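Ticket: PDF export from Sernico stops at page 16
Site: Koltcombe office
Opened: November 26, 2023
Status: waiting on customer

A 24-page report exports only its first 16 pages, then error 500. Same file exports fine from the Kutton office.

Cleared the cache, no change. Raised the upload limit, no change. Without the 2 pictures on page 17 it completes. Both are renders, the first with part of a white robot arm, the second with two.

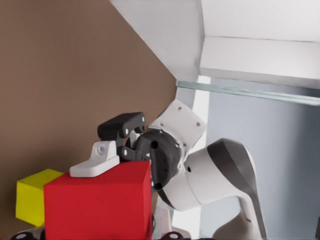
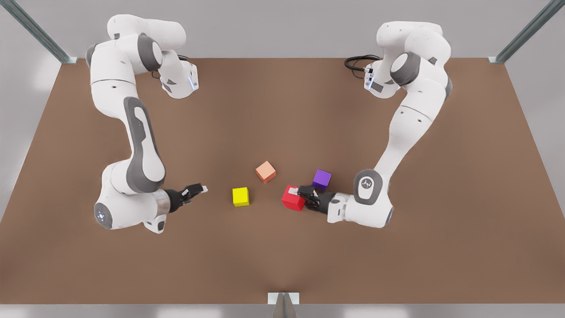
Kocabaş: Check the temp folder quota on the Koltcombe server. It was lowered in April.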